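Flollen: bin picking planner and perception stack

Flollen is the software we use to pick rectangular blocks out of a deep metal bin with an industrial arm. It takes a depth image, finds block poses, picks a grasp, plans a path in and out of the bin and sends the result to the controller. It was written by Hermenegildo Cortés (planning, control) and Jacinto Ibarra (perception, tooling) as part of the Fultavbridge project.

Last full revision of this file: Tuesday, July 28, 2020.

What is in the repository

perception/ – segmentation and pose fitting
planner/ – grasp ranking and path planning
bridge/ – the process that talks to the robot controller
tools/ – calibration, log replay, the bin editor
logs/sample/ – 30 recorded pick attempts to test against
config/ – one folder per cell

The full set of 300 recorded attempts is not in the repository. It lives on the Wustesitz file server. Ask Jacinto for read access.

How it works

Perception removes everything outside the bin walls first, then removes the floor. What is left is split into clusters, and a box model is fitted to each one. Color is used only to separate blocks that touch. Two blocks of the same color lying end to end will sometimes be fitted as one long block. The size check catches most of these, but not blocks that meet at a shallow angle.

Each fitted block gets a list of candidate grasps across its short side. The planner throws out any grasp where the fingers, the gripper body or the wrist would hit a wall. Cables are the part people forget. We model the bundle along the wrist as a chain of capsules, padded by 30 mm, and it is the cable model that rejects most grasps near the walls.
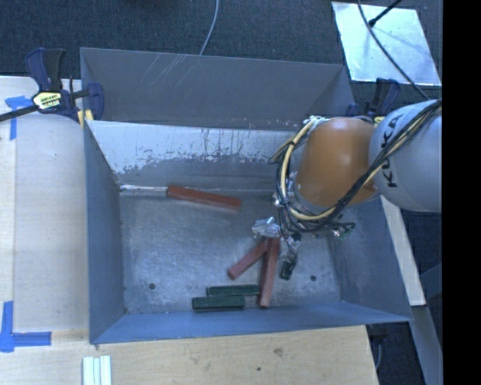
If you change how the cables are routed, edit config/<cell>/cables.yaml and run tools/check_cables before anything else. The checker moves the wrist through its range in simulation and prints the joint angles where the capsules touch the arm. It does not know about slack, so a loop that hangs lower than the model will pass the check and still catch on the rim. Leave the padding alone unless you have measured the loop with the wrist turned both ways.

The bin is stored as five planes and a rim height. The walls do not need to be vertical. If the bin gets moved, even a little, run tools/bin_edit again. Clamping it helps, but a clamped bin can still shift after a hard contact, and the planner will not notice.

Running it

1. Start the bridge: bridge/start --cell luo
2. Wait for the line "controller ready".
3. Start perception and check the overlay. Walls should line up with the drawn planes.
4. Start the planner with --dry-run and look at the first path.
5. Restart the planner without --dry-run.

Luo is the default cell and the only one we test on regularly. Speed is capped at 30 percent in its config. The cap is applied in the bridge, so changing it in the planner does nothing.

To replay a log with no robot attached, use tools/replay and give it a folder from logs/sample. Replay runs the same perception and planner code and writes its output next to the original for comparison.

Known problems

Shiny surfaces leave holes in the depth image. Bare metal on the floor can also show up as a thin false cluster. Raising min_height removes it, but also removes blocks lying flat if you go too far.

Dark blocks return fewer points than light ones. Below 74 points a cluster is dropped without a message. This should be a warning and will be in the next version.

The planner stops after 70 candidate grasps per block, even if none of them is free. It then moves on to the next block and does not come back until a new image is taken.

Blocks leaning on each other are treated as separate. Lifting one may move the other, so a new image is taken after every lift – please don't turn this off to save time.

Planned

Hermenegildo is rewriting the path smoother and expects to merge it in December. The config format will change with it. Old files will still load, with a warning.

Send bug reports with the log folder attached and the name of the cell.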